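Lista: manipulacion-domestica
Asunto: Re: [manipulacion-domestica] Ropa sobre cama: ¿está para entregar o no?
De: Plorkik
Fecha: sábado, 18 de septiembre de 2021

Respondo al mensaje de Ccori, que cito al final. Mi posición resumida: recoger prendas de una cama y apilarlas, casi; doblarlas y guardarlas, no.

El caso que me interesa es el de un dormitorio corriente, con prendas oscuras amontonadas sobre una colcha o sábana estampada y otros objetos por medio. 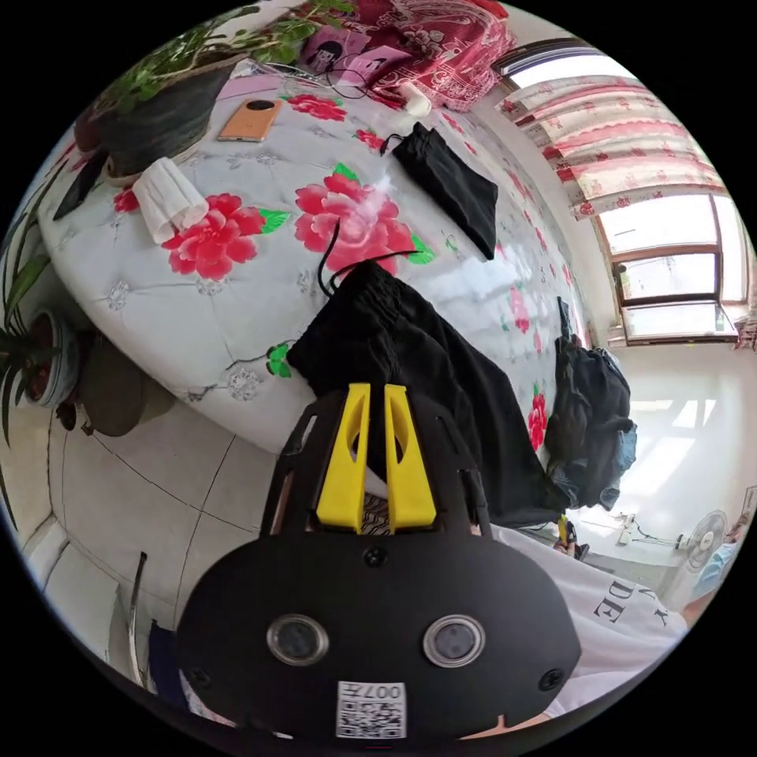
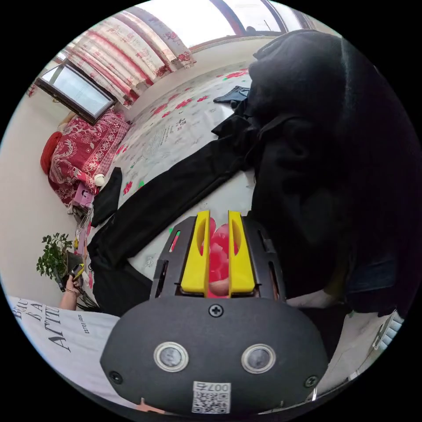 Wurix escribió aparte que el agarre dejó de ser el problema en marzo y que lo caro ahora es decidir dónde acaba una prenda y empieza la siguiente. Coincido en lo segundo. Sobre el agarre tengo reservas: una pinza de dos dedos coge bien un borde levantado, pero en una tela negra extendida el borde hay que encontrarlo antes, y el contraste interno es mínimo.

Datos de nuestra última tanda, con la política entrenada sobre 796 demostraciones:

- Coger una prenda cualquiera del montón: 64 % al primer intento.
- Coger exactamente una: bastante menos. El fallo típico es arrastrar 2 prendas enganchadas.
- Pantalón con cintura elástica, doblado en 3: no lo damos por resuelto. La goma recoge la tela y el pliegue se abre al soltar.
- Cables cruzados sobre la ropa: paramos la ejecución. No hay estrategia de separación fiable.

El estampado floral debajo confunde menos de lo previsto con ropa negra. Con prendas claras o rojas la segmentación se degrada y no tengo cifra publicable.

Para planta, con piezas rígidas y utillaje, la comparación no procede. Son problemas distintos y conviene no mezclarlos en el mismo hilo.

Ccori escribió:
> El folleto de Pustetti habla de "ordenar el dormitorio" como función
> disponible. ¿Alguien lo ha medido fuera de un laboratorio? En mi
> experiencia cada prenda lleva más de 2 minutos y hay que rehacer
> el doblado a mano. Para eso no automatizo la tarea.
> Pregunto también por los criterios: ¿qué se considera "ordenado"?

Sobre los criterios: propongo superficie libre de prendas y pila estable tras retirar la pinza. Si hay otra definición en uso, enviadla a la lista.

Plorkik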